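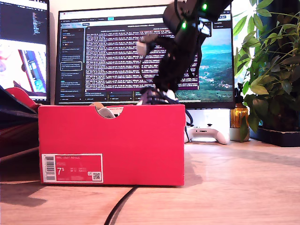 Wednesday, November, bench 2 (window side)

Arm has been dropping out mid-run since Monday's cable change. Symptom as before: the wrist joint stops answering, the controller waits, then the whole chain goes limp and the log fills with timeouts. Always with the arm reaching down and rotated in, never when parked. I ran the parked pose for 45 minutes first thing with no errors, so I stopped looking at the power supply.

Went through the wiring from the base up. Base to shoulder fine. Shoulder to elbow fine, although the connector at the elbow housing had been put back without its clip. Clip is on now. The lead from the elbow to the wrist is the short one out of the Drurnitz kit, and with the elbow folded it has no slack left. Wiggled it by hand at full reach and got the dropout on the second try. Did that a few more times to be sure.

Swapped it for the longer lead from the Urngate spares bag. Too long, if anything. It hangs in a loop on the outside of the wrist and will catch on things. Tied it to the gripper harness in two places, leaving the joint itself free. Don't pull those ties tight. The last set had bitten into the jacket and I threw that lead out.

Joint lights: green all the way up after power cycle. Note that green only means the motor has power and an address. It was green through most of the dropouts too, so don't use it as proof of anything.

Re-zeroed the wrist after the swap. The offset had moved by 9 counts, which is small, but the fingers were closing a bit to one side last week and I'd blamed the pads. Saved the new values under flimmont_b2 and left the old file next to it with _old on the end. Please don't load the old one.

Shoe box pick, after the repair:

Using the red box on its long side, open edge up, notch to the front. The approach comes in from the upper right. First attempts at slow speed, then normal. At normal speed the fingers brushed the rim on the way down, so I raised the hover point a little and lowered the descent speed for the last stretch. Better. If the box is pushed back toward the monitor, the forearm gets too upright and the wrist runs close to its limit. Keep the box forward. I'd like tape marks on the desk for this, but haven't put any down yet.

The box is light and slides when touched. I tried it with a bag of screws in the bottom and it stayed put, but then the fingers can't reach the floor of the box on that side. Took the bag out again.

Gamepad: stick deadzone was set so low that the arm crept when nobody was holding it. Raised it in the config. Put the pad down flat when you're done, not on its triggers.

Left a loop test going over lunch, 3000 short wrist moves at full reach, log window open on the big screen. Finished with no timeouts. Wrist housing was warm to the touch but no worse than the elbow.

Still open:

Order two leads of the right length. The Brandão ones fit and have the locking connector. The short Drurnitz lead is in the drawer with red tape on it; it works but is not for this joint.

The base cable still runs out across the front of the desk, under where the box goes. Needs to go round the back before it gets snagged.

White bracket on the gripper side has a little play in it. Tightened the screws, came back after the loop test. Probably the hole has worn. Will print another one and fit it with washers.

Blind on this side should be down before anyone records. By early afternoon the light off the desk was strong enough to upset the exposure, and I had to redo the camera check.

Powered down at 4:15 with the arm parked and the supply switched off at the strip.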